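Progress report, second period
Project: Teaching desk tasks by remote control
Prepared for the Brevitz fund by Fabian Hofstetter

Work since the last report

The first period went mostly into getting both arms mounted and talking to the same control program. From March on we have been recording demonstrations. An operator sits at the controls, moves the two arms through a task from start to finish, and the program stores the joint positions along with the camera views. We now have 31 complete recordings of the desk-tidying task that we consider good enough to train on. Another 9 were thrown out, mostly for dropped markers or long pauses while the operator worked out what to do next.

The task is to pick up markers from a writing cloth and put them in a mesh pen holder. We kept the brush rack at the back of the table as agreed with Odby, who wanted objects in the work area that the arms must leave alone. It has slowed the operators down. They take a wider path with the arm when the cup is close to the rack, and the recordings from the first two weeks show a lot of hesitation there.

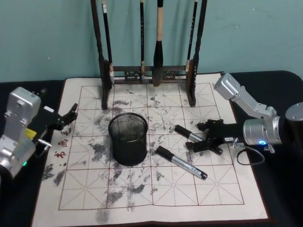
Markers that lie side by side are still the hardest case. The gripper needs room for a jaw on each side, and when the gap is small the operator tends to nudge the second marker before getting hold of the first. We changed the instructions so that operators open the jaws only as far as needed and come in from above. Failed grasps have gone down since then, but we have not yet measured by how much.

The cloth moves a little when a fingertip drags on it. We considered taping it down and decided against it for now. Small shifts will happen in any real use, and we would like the recordings to include them.

Staffing and training

Two operators are trained. Each needed nearly 2 days at the controls before their recordings were usable. Prokopenko has offered a third person on loan, starting next period, and we would like to accept.

Problems

There is a short delay between the hand controls and the arms when both cameras record at full rate. Operators get used to it, but it shows up as overshoot near the cup. Busgate is looking at the network side. Until that is settled we record at the lower rate.

Spending

Spending is within the approved budget. The line for spare gripper fingers is almost used up, and we ask to move a small amount from travel to cover it.

Next period

Record the same task with the cup in other positions on the cloth. Train a first model on the existing recordings and run it without an operator. Write up the operator instructions so the third person can start from them.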